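4. Jornada de puertas abiertas y demostración pública

4.1. Contexto y objetivos

La tercera fase del proyecto Gesard contemplaba, además de los ensayos internos descritos en la sección anterior, una demostración ante público no especializado. La actividad se celebró en febrero en las instalaciones de Biltau, con el apoyo técnico de Doteo, y tuvo una duración de 2 horas. Asistieron 66 personas, en su mayoría estudiantes de formación profesional, personal docente y representantes de empresas del sector de la floricultura y el embalaje.

La demostración perseguía un doble propósito. Por una parte, se pretendía observar el comportamiento del sistema bimanual fuera de las condiciones controladas del laboratorio, con personas situadas junto a la mesa de trabajo e interviniendo en ella. Por otra, interesaba recoger las expectativas de los asistentes respecto a la manipulación de objetos deformables y de geometría irregular, ámbito en el que la bibliografía disponible ofrece todavía pocos datos procedentes de situaciones abiertas al público.

4.2. Material y disposición

Se optó por flores artificiales, concretamente rosas rojas e hortensias de color azul pálido, de tallo largo. La elección obedece a dos criterios: la posibilidad de repetir la manipulación sin deterioro apreciable del material y el contraste entre ambos tipos de flor, compacta la primera y de volumen amplio la segunda. Como recipiente se empleó una cesta de plástico blanco con ranuras en la pared posterior. La superficie de trabajo, blanca y mate, se mantuvo sin marcas de referencia.

Las hojas y los tallos sueltos no se retiraron de forma sistemática de la mesa. En los ensayos internos se había comprobado que su presencia altera la segmentación de los objetos, y se consideró conveniente conservar esa dificultad durante la visita.

4.3. Desarrollo de la sesión

La sesión se organizó en 9 turnos. Cada turno comenzaba con una explicación oral a cargo del equipo del proyecto, seguida de la manipulación de las flores y de un periodo de preguntas. Entre un turno y otro, las flores se colocaban de nuevo sin un patrón prefijado, con solapamientos entre pétalos, hojas y tallos. La intervención manual sobre la mesa estaba permitida durante la demostración, siempre bajo la supervisión de una persona del equipo situada junto al mando de parada.

Se registraron imágenes desde las cámaras montadas en los brazos y desde una cámara fija orientada hacia la mesa. La figura 4 reúne tres vistas de la demostración, que corresponden a distintas disposiciones del material.

4.4. Observaciones

La principal fuente de dificultad señalada por el equipo fue el cruce de tallos. Cuando dos flores quedan apoyadas de modo que sus tallos convergen, la identificación del tallo correspondiente a cada corola deja de ser evidente en una vista única, y la combinación de la cámara fija con las cámaras de los brazos resulta necesaria. Las hojas anchas de la hortensia plantean un problema semejante, al ocultar parte de las flores contiguas.

Al término de la visita se distribuyó un cuestionario breve, del que se recibieron 40 ejemplares cumplimentados. Las respuestas se analizaron con la guía de codificación Lumbantobing, ya utilizada en la primera fase. Los comentarios más frecuentes se refieren a la velocidad de los movimientos, considerada inferior a la esperada, y a la conveniencia de disponer de una pantalla con la vista de las cámaras. Esta última sugerencia se incorporará a futuras demostraciones.

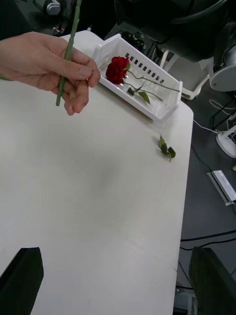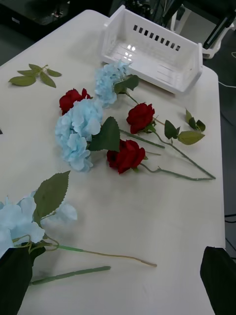
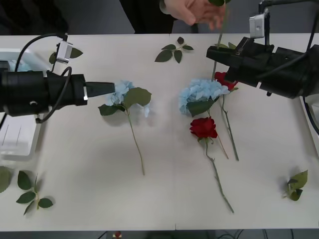 Figura 4. Vistas de la mesa de trabajo con flores artificiales durante la demostración.

¿Por qué se combinaron cámaras en los brazos con una cámara fija?

Las cámaras de los brazos ofrecen detalle en la zona de agarre, pero su campo de visión cambia con cada movimiento y puede dejar fuera parte de la mesa. La cámara fija conserva una referencia estable del conjunto y permite relacionar entre sí las observaciones obtenidas desde cada brazo.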